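Search products, spares, downloads
Print this page | E-mail this page
Category: Education > Secondary and college clubs > Arm kits and grippers

Enosari Two-Finger Gripper, Club Edition

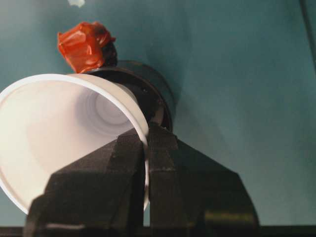
The Club Edition is the gripper supplied with the Enosari bench arm for school and college robotics clubs. It is a parallel-jaw unit with two printed fingers, a single servo and a bracket for a small wrist camera. It fits the Enosari arm directly and other arms by way of the adapter plate listed under Accessories.

The gripper was developed with the Dronwood Robotics Club, whose members needed a hand that could be taken apart during a two-hour session and be working again before the end of it. All fasteners on the student side are M3 and one hex key fits all of them. The servo housing is sealed with a paper label and should be opened by the supervisor only.

Intended use

Light pick-and-place work on a bench: cups, cardboard tubes, wooden blocks, empty bottles, foam shapes. The rated load is 300 g held at the fingertips with the arm level. Heavier objects may be held for short periods but will warm the servo, and the controller will release the jaws when the temperature limit is reached. The unit is not suitable for glass, liquids or anything with a blade.

Thin-walled objects may be gripped by the edge, with one finger inside the wall and one outside. The closing force should be set to level 3 or lower for this. Plastic drinking cups deform at higher levels and tend to spring out of the jaws when the arm turns. If a cup is to be held across its full width, fit the wide jaws instead.

Construction

The fingers are printed in black and left as printed on the gripping faces. Layer lines on the faces are acceptable and help slightly with smooth plastics. Do not sand them. The tips are chamfered so that they can be brought down beside an object standing on the mat. Left and right fingers are not interchangeable, and the letter L or R is moulded into the root of each set from the supplier and should be added to any set printed by the club.

Print files are supplied in two formats with the kit. Recommended settings are on the printed card in the lid. A pair takes one evening on an ordinary club printer; many groups start the job at the close of the Friday meeting and fit the parts the following week. Students may alter the finger outline freely above the root. The root itself carries the slide and must be kept to the drawing.

Wrist camera

The bracket places the camera behind the fingers and looking along them, so both fingertips stay in view at all openings. At close range an object in the jaws will hide a good part of the bench behind it. Groups writing their own vision code should plan for this and take a reference picture from a raised position before each approach. A plain mat in one colour is strongly recommended. Patterned table coverings slow the segmentation exercise and give false edges.

The camera cable runs in the clip on the side of the forearm. Leave a loop at the wrist large enough for a half turn in each direction.

The sorting exercise

The course book supplied with the kit is built on a sorting exercise in which light objects are cleared from a mat into two trays. It was written by Nahuel Sosa and Shahab Shahbazi, who run the Dronwood sessions, and is divided into units of one meeting each. The early units use joystick control only. Recorded demonstrations are introduced once every member of the group has cleared a mat by hand control, and the later units cover replay, simple detection and scoring.

Objects are deliberately mixed. A light cup lying on its side is a different problem from the same cup standing up, and the book gives it a unit to itself. The usual faults are an approach made too low, so that the outer finger pushes the cup along the mat, and a closing command sent before the arm has stopped. Both are easy to find in the wrist recording. Film and crumpled tape are included as awkward items for the later units – they are light, catch on the fingers and may not drop when the jaws open.

The exercise follows the rules of the Stasdale Cup, junior section, with the mat size and tray positions unchanged. Clubs entering the Cup should check the current rule sheet in June, when it is normally revised. Fingers of the club's own design are permitted under the present rules. Suction attachments are not.

Controller

The Valdebenito V2 controller is required and is included in the full kit. It stores up to 237 demonstrations at the standard recording rate, after which the oldest must be exported or deleted. Export is by USB stick to a plain text file with a separate video folder. No account or network connection is needed.

Maintenance

Wipe the slide with a dry cloth after each session. Do not oil it. Check the finger screws before use, as they work loose on units that have been dropped or driven into the bench. A finger with a crack at the root must be replaced, not glued. Recalibrate the closed position whenever a finger has been changed: the procedure is on page one of the card and needs no tools.

In the box

Gripper body with servo
One pair of fingers, standard
One pair of fingers, wide
Camera bracket and cable clip
Hex key
Settings card and course book
Print files on USB stick

The camera, controller and arm are supplied with the full kit only.

Accessories

Adapter plate for other arms
Spare slide, sold singly
Plain mat, competition size
Blank finger roots, bag of ten

Ordering

The part number for the gripper alone is 2,970 in the printed catalogue, written without the comma on the order form. Schools may order on account. Clubs without an account should ask a supervising adult to place the order and give the name of the club in the delivery line. Servo units are tested before despatch and the test slip is packed under the foam; keep it, as the serial number is needed for any return.

Loan units are available to clubs within the Stasdale district for one term. They are returned with both pairs of fingers, in any condition.

Print this page | E-mail this page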